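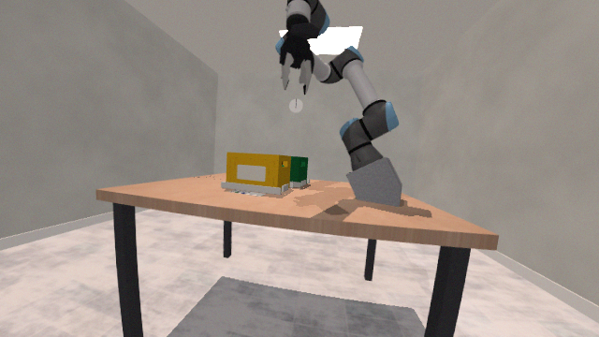 Gift Card Giveaway or Simple Discount? A Holiday Promotion at Florker

December
By Fitriani Raju and Fikri Hidayat

1. Background

Florker is a housewares shop in Dritham with one store and a small online site. Every year before the holidays it has a sale, and until now the sale was announced with a coupon for 10% off. This year the manager, Sulastri Rahman, wanted to try a gift card giveaway together with the sale, and she let our group plan it as our project for the retail marketing course.

Our question was simple: does a giveaway bring people who also buy something, or does it bring mostly people who like to enter contests? We read several articles on this before we began, and they did not agree with each other.

2. The promotion

The prize was one $250 gift card, to be used in the store or on the site. The contest ran from Thursday morning at 9:00 AM until the end of the sale, ten days later at 11:59 PM. To enter, a person filled in a short form with name, email address and zip code. There was a box to receive the newsletter, which was not checked in advance. We discussed this box for a long time. Teguh Liew wanted it to be required, as on many giveaway pages, but Sulastri Rahman said she does not want subscribers who are angry with her, so it stayed optional.

No purchase was necessary. This was written above the form and again in the rules. Faizal Tjoa wrote the rules, and they took him much longer than the form took the rest of us. He had to state who may enter, how the winner is chosen, how the winner is informed and what happens if the winner does not answer in seven days.

The form was made with Vevar, a contest tool that the shop already paid for. The announcement went by email to the 2,567 addresses on the shop's list, and a poster with the same text was placed by the register.

3. Results

We received 845 entries. After we removed double entries and addresses that did not work, 770 were left. Most of the double entries came from the same people using a second email address – the rules allowed one entry per person, so we kept the first one.

From the 770 valid entries, 590 checked the newsletter box. This was more than we expected from an optional box, and Teguh agreed that it was better this way.

Sales are harder to judge. The sale and the contest had the same dates, so we can not separate them completely. Entrants received a code for free gift wrapping on the thank-you page, and the register counted when it was used. The code was used much less than we hoped. Two cashiers told us that customers asked about the giveaway while paying, but did not know there was a code. We think the code was too low on the page, under the long text about privacy, and on a phone one had to scroll to find it.

4. Problems

The first email had a wrong closing time (11:59 AM in place of 11:59 PM). We sent a correction the same afternoon, but a few customers had already written to ask. Also, our link was copied to a website that collects sweepstakes, and after this many entries came from zip codes far from Dritham. They were valid under our rules. Next time we would limit the contest to the states where the shop delivers.

5. What we would change

We recommend that Florker keeps the giveaway but starts it one week before the sale, so the two effects can be seen apart. The wrapping code should be sent in a separate email. Several smaller prizes could also be tested – customers at the register often said "I never win anything," and five cards of $50 may look more possible to them.

The winner answered on the second day and has picked up the card at the store. The rules text and the form questions are in the appendix, which is available from the authors.

Contact: Raju project group, Retail Marketing | © The authors | Back to top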